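Equipment Planning for a Two-Arm Household Task Station
Project report, Robotics and Automation Practicum
Elias Hijazi
Pirngate Technical College

1. Purpose

The lab at Pirngate has one station with two tabletop arms. The department wants a second one, and my project was to work out what to buy, in what order, and what to leave until later. The amount set aside for the first round is $2,000. The arms are not part of that amount. They are covered by a separate line in the department budget, and the order for them goes in through the department office.

That leaves everything else: rails, posts, panels, floor board, cables, power, spare parts and the household items the arms handle. Before this project there was no complete list of these things. The original station was put together over two semesters by different students, and the receipts are in three different places.

The report covers what I found by using the existing station, the prices I collected, the order I recommend and the items I could not settle.

2. How I worked

I started with the receipts, but they only show what was paid for. A lot of the small parts came out of drawers in the lab. So I spent most of January running tasks on the station and writing down every part that was touched, adjusted, replaced or missing. I did this in 14 sessions. I kept one log sheet per session with a column for the part, a column for what happened and a column for whether it would need to be bought again for a second station.

The tasks were light housekeeping tasks: moving fabric items in and out of a basket, sweeping up, and picking up small garden things. Fabric took up most of the sessions. Soft items put different demands on a gripper than blocks or cups do, and the second station is meant for this same kind of work.

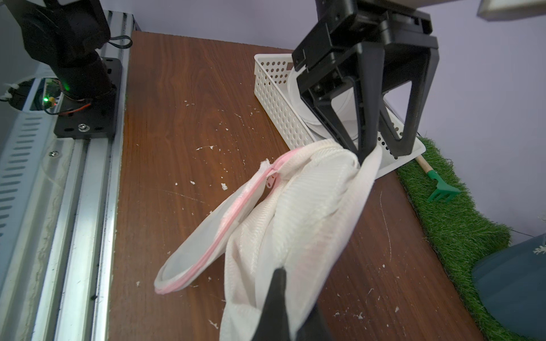
The log changed my first list quite a bit. I had planned on one set of spare fingers per arm. After going through the sheets I raised that to two sets per arm. Fingers are cheap to print and slow to replace if you have to wait for the printer, and the one in the lab is shared with the Darwish design studio upstairs. During the project the longest wait for a print slot was four days. A second station will double the demand on the same printer.

I also added fasteners as a separate line. On the first list they were hidden inside "hardware." In practice the lab runs out of the short screws and the slot nuts for the rail long before it runs out of anything else, and then someone takes them off a part that is not in use. A mixed box should be bought with the rail and kept at the station.

3. What the station needs

I grouped the parts by what stops working if they are missing.

Structure. This is the aluminum extrusion, the rail the arms mount to, the mounting plates, the floor board and the wall panels. Nothing else can be installed until this is done. The plates have to match the bolt pattern on the arms, so they should not be ordered until the arm model is confirmed in writing.

Power and control. Each arm has its own small control board, and each board needs a supply. I recommend one spare board for the whole lab instead of one per arm. I also recommend buying cables in the longer length. The short ones reach when the arm is folded, but they pull when it is stretched out over the board, and two log sheets mention a cable that had to be plugged back in.

Cameras. One for each wrist and one fixed camera for the whole work area. The fixed camera needs its own bracket, which the supplier does not include. I missed this the first time I priced it.

Task items. Basket, bags, small tools, artificial grass and a plant. These come from ordinary stores and cost very little, but the second station should have the same items as the first or the results from the two cannot be compared. I suggest buying two of each at the same time, one to use and one to keep in the cabinet. Mesh bags with zippers should be bought in larger numbers. They are the item we handle the most.
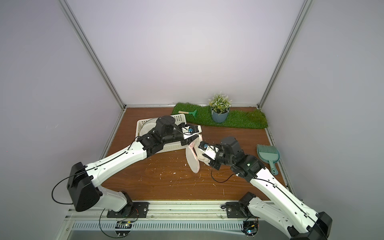
Figure 2. The existing station with both arms on the shared rail, a mesh bag held in the right gripper.

Cleaning supplies. I did not have this group at the beginning. Small bits collect on the floor board during a session, and the log has a line for cleanup on most sheets. A hand vacuum would be enough, and the two stations can share it.

4. Prices

I asked two suppliers for quotes. Teser sells extrusion cut to length and will drill it. Wirkham sells a full frame kit with panels included. The arms are not affected by this choice.

Budget for the first round:

Frame, rail and mounting plates: $640
Wall panels and floor board: $210
Power supplies, longer cables and one spare board: $285
Three cameras and the fixed camera bracket: $330
Printed spare fingers, material only: $45
Fasteners: $60
Task items, two of each, plus extra bags: $120
Hand vacuum: $50
Shipping: $110
Total: $1,850

The remaining $150 is held back for parts that arrive wrong or that I did not think of. It is a small reserve. If the shipping price goes up before the order is placed, the reserve is the only place it can come from.

The frame and panel lines are based on the Teser quote. The Wirkham kit costs more, but it would take less time to put together. I estimated 20 hours of student work for the Teser frame and panels and six hours for the kit. The kit only comes in one width, though, and that width is too narrow for two arms side by side with the spacing we use now. Wirkham can make a wider one as a special order. They did not give me a price for it by the time this report was due, so I could not compare the two fairly. With what I have, I recommend Teser.

5. Order of purchase

Stage one is the confirmation of the arm model, then the frame, rail, plates and fasteners. The Teser lead time is three weeks for drilled parts.

Stage two is the board, panels, power supplies and cables. These are stock items and can be ordered when the frame ships.

Stage three is the cameras. I put them late because prices on this type of camera changed twice while I was collecting quotes, and they are not needed until the arms are mounted. The bracket should be ordered with them.

Stage four is the task items, spare fingers and vacuum. Printing can start any time the printer is free.

If the budget is cut, I would drop the vacuum first and the duplicate task items second. I would not drop the spare board. Borrowing one from the first station takes that station out of use, and then the lab is back to where it started.

6. Problems and open questions

My log depends on who was running the station. Most of the sessions were mine, and I am slower and more careful with the fabric tasks than some of the other students. Wear on the fingers could be higher than what I recorded.

I did not measure power use. The bench circuit in the lab also feeds the soldering area, and somebody from facilities should look at it before a second pair of arms is connected there.

The place for the station is not decided. The wall by the window has the space, but the light there changes a lot through the afternoon, and that affects the cameras. The inside wall has better light, but the storage shelves would have to be moved. Closed panels on the sides would help in either place, and they are already in the budget.

The Wirkham price for the wider kit is still missing. The email thread is in the project folder along with both quotes, the log sheets and the spreadsheet. The Teser quote will need to be renewed if the order is not placed this semester.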